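Sports Nonprofits and Retired Players
Handout for Unit 4: Pensions, hardship funds and who pays

These are my notes cleaned up a bit, so if you missed class you should be able to follow along. If you were there, you'll spot a few places where I changed my mind after the discussion (the bit on vesting especially!). Bring a printed copy next time, we'll be writing on it.

Where we left off

Last unit was about how leagues fold. This one is about what happens to the players afterward, and I want you to keep one case in your head the whole way through: the Guria league, the small pro basketball circuit we met back in February. It ran a short season, paid late, and then was gone. Nearly everything we need comes up in its paperwork.

The Guria players had a retirement plan on paper. The trouble was in who had to pay into it. Each club made its own contributions, the league office kept the records, and when clubs dropped out the money stopped but the promises were still sitting in the contracts. So you get a player with six seasons in the league and credit for two. I find this one hard to teach without getting a little worked up, sorry.

Vesting, again

Vesting is the point where the benefit is yours even if you quit, get cut or blow out a knee. In class I said the Guria plan vested after three seasons. It's three seasons of credited service, and a season only counted if the player was on the roster for at least 21 games. Go back and fix that in your notes. A guy who played 20 games and then sat out hurt got nothing for that year, and injured players fell under the line all the time.

Try this on your own before next class. A player has five seasons with 30, 18, 25, 20 and 22 roster games. Is he vested? Now drop the last season and do it again. Write down which rule you'd change first if you were on his side of the table, and then which one you'd defend if you were the club owner. Doing both is annoying, I know, but the second half is where people learn the most.

Hardship funds

A hardship fund is a different animal from a pension. A pension is owed. A grant from a hardship fund is given, and somebody has to decide who gets it. The one in your reading packet is the Oler Fund, set up by former Guria players and a couple of old referees. It pays for dental work, rent, funeral costs, hearing aids, a suit for a job interview, that kind of thing. Small stuff, mostly, and fast.

Read the grant form in the packet slowly. It's one page. It asks for a monthly budget with housing, food, utilities and medical costs, and it asks for one bill. Compare it with the form from the Eskola program, which wants two years of tax returns and a letter from a doctor. Which one would your uncle fill out? Mine would do the first and throw the second in a drawer.

One more thing on budgets, because several of you asked. The "household" line on the Oler form covers repairs and everyday supplies: a leaky pipe, a broken stove, soap, light bulbs. Students always want to cut that line first and I always put it back. 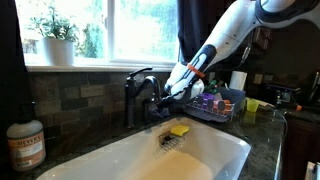 Where the money comes from

There are four usual sources: current players, team owners, fans, and sponsors. Oler leans on fans. In its best year it had 3,121 donors, and most of them gave less than the price of a ticket. Lots of people, little gifts, a huge mailing list to look after.

Sponsors are trickier. Dutasness, the shoe company in the packet, offered to match every gift if its logo went on the warm-up shirts at the reunion game. The fund said yes to the match and no to the shirts, and they haggled for 12 weeks. I'd have taken the shirts, but read the letters and make up your own mind.

Active players on the board

Why would a current pro join a board like this? He brings attention, he can get a locker room to listen, and he may well be retired himself in a few years. The risk is that the famous name does the posters and skips the meetings. Look at the attendance sheet at the back of the packet and tell me what you see.

For next time

Read the Oler bylaws, sections two and five. Write 200 words on whether a league that buys out another league should take on its pension promises. Please put your section number on it this time!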